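Old desktop: keep it or let it go?

Tamsin Cartwright
I've inherited a desktop from the office in Ginbridge, which threw it out in February with great ceremony. It takes up to 25 minutes to be ready for work, much like the staff. My sister says bin it. I only write letters and do the parish accounts.
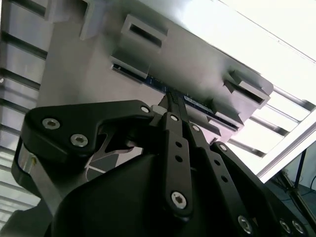
Does the age of a computer matter if you only write letters? Less than people selling computers would like, but it does need to be able to run a system that still gets security updates.

So what do I check before spending money? I have two evenings and a small screwdriver.

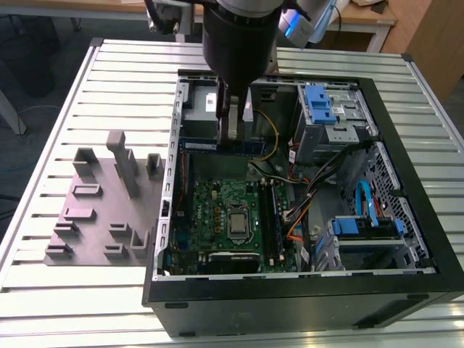

Tawhiri
Bin it. I had one like that and it was rubbish.

Ulgate
Thank you, Tawhiri, a model of restraint. Tamsin, find out what's slow first. Open the list of running programs and see what's hogging things - mine was a printer helper for a printer I'd given away.

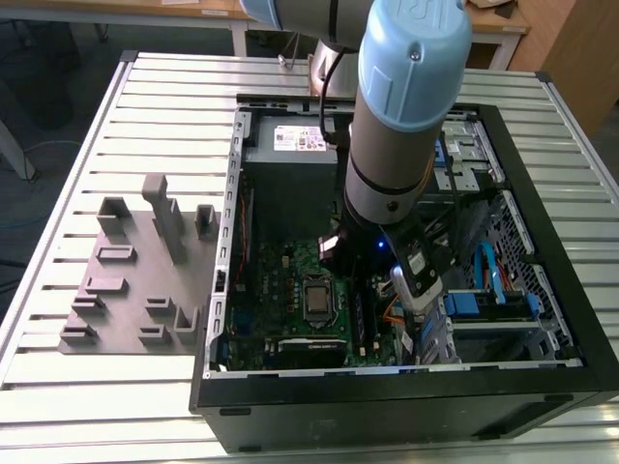

After that, turn off whatever starts by itself and try it for a week. If it still crawls, a solid state drive usually makes the biggest difference, and it costs less than a new machine.

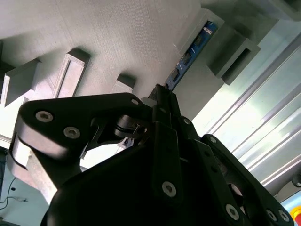 Copy the accounts somewhere safe before you touch anything. I didn't, and lost 2000 lines of allotment rents. If you do end up buying parts, read what's printed on the old ones first: a blue board sitting in a long slot may well have white markings on it, and a shop would rather hear those than "the blue one".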